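Courses > Robot Handling > Week 6 > Handout: When the grip goes wrong

Filed under: grasping, faults, bench safety

Robot Handling, Week 6
Handout to go with the lecture by Bláthnaid Noonan
Last revised 5 Nov 2020

Bring this to the lab session. I get more excited about this week than any other in the course, because it's the week we look at a fault properly, from the first odd noise to the last line of the log. Faults are where you learn how a hand really works!

1. The task

The job comes from the Werska bench exercise. A two-armed robot picks up a detergent bottle lying on its side, holds it across the body of the bottle with one hand, and brings the other hand in to take the cap. Simple enough for us. We do it half asleep on a Sunday morning with a basket under one arm.

For the robot it's a lovely, nasty problem. The bottle is glossy. It's curved in two directions. When it tips, the liquid runs to one end and the weight goes with it, so a grip that was fine a moment ago is suddenly holding a different object (the textbooks call this a shifting centre of mass, and that's the phrase to use in your write-up).
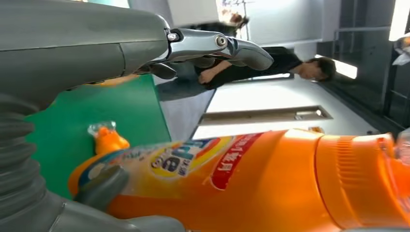
Marloes Stevens wrote the grip controller we use, which goes by the name Atis. It closes the fingers until the motor current reaches a set level, then holds. Keep that in mind, as most of what follows hangs on it. Atis knows how hard the motors are working. It doesn't know whether the thing in the hand is moving.

2. What went wrong

The fault was first logged in June, on run 331. The holding hand closed, the current came up to the set level and Atis reported a good grasp. The other hand moved in and started to turn the cap. The bottle turned too. It rolled slowly inside the fingers, the controller saw no change in current, and the cap hand carried on twisting for 10 seconds until Deividas Ķēniņš hit the stop.

No one was hurt and nothing broke, but have a think about what was happening in those 10 seconds. The system was sure it was doing well. All its numbers were green. That's the kind of fault I want you to be scared of, far more than the sort that trips an alarm and stops by itself.

Deividas then did exactly the right thing, and left everything where it was. He wrote down the finger positions before touching the hand and saved the log before the restart (a restart clears the buffer, and we've lost good evidence that way). Only then did he free the bottle.

3. Why it slipped

Aušra Šimkus went through the log with last year's group and they came up with two causes that add up.

First, where the fingers landed. Many bottles have a patch of raised dots moulded in to help a human hand hold on. If the fingers close on the smooth part they get none of that help. The robot had been taught to grip by distance from the end of the bottle, and it had no idea the patch was there. 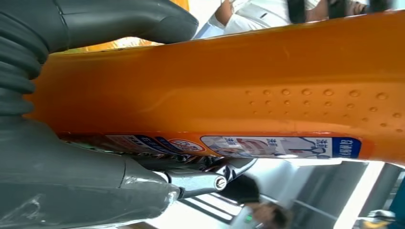 Fig. 2. Sideways bottle held from one end. The raised dots are towards the right, the finger on the smooth upper surface.

Second, the set level. It had been tuned on a half-full bottle and never changed. Aušra's group put it up by a small step and the roll stopped, but then the bottle walls began to give, which is a fault of its own. You can't squeeze your way out of every problem. They ended up moving the grasp point and leaving the force nearly alone, and over the next 32 runs they had no roll at all. I was so pleased with them.

4. Slip or squeeze?

Learn to tell these two apart from the log. In a slip, current is flat and the wrist torque on the holding arm drops while the cap hand is turning. In a squeeze, current is flat too, but the finger positions creep inward. If you only plot current you'll miss both. Plot all three, on one time axis, every time.
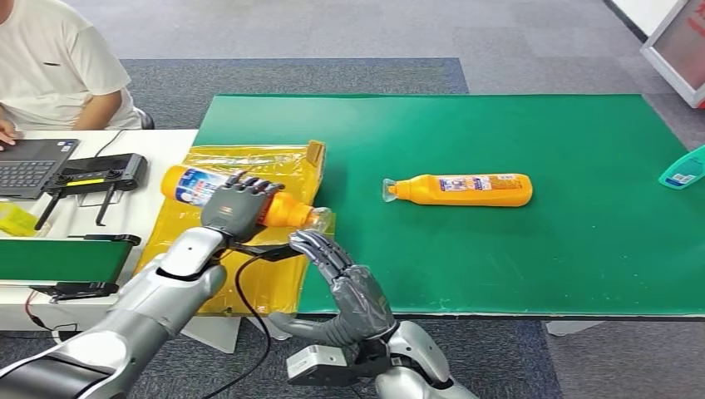
Fig. 3. Two-handed set-up on the green mat: one hand round the bottle, the other close to the nozzle. Second orange bottle lying to the right.

5. Bench rules for the lab

One person runs the robot and one person holds the stop. The person on the stop does nothing else. No phone, no notes, no helping.

Stay out of reach of both arms while they're live. If a bottle rolls, let it roll.

Check caps before the run and wipe up any spill before the next one. Detergent on a finger pad will ruin your friction figures for the rest of the afternoon, and on the floor it's worse.

Look over cables with the arms at rest, then again at full stretch. Rimantas Rätsep will show you how a loop that looks fine at rest can catch at the elbow.

If something odd happens: stop, save, write, then touch. In that order.

6. To hand in

Take the run 331 log from the course folder and mark the moment you think the slip began. Give your reason in no more than 200 words. Then suggest one signal Atis could watch that would have stopped the arm sooner, and say what false alarms it might cause. There's more than one good answer here and I'd love to see some strange ones.

Reading for next week is the chapter on tactile sensing, up to the section on calibration. Skip the maths in the boxes for now; Rimantas will go over it in the lab.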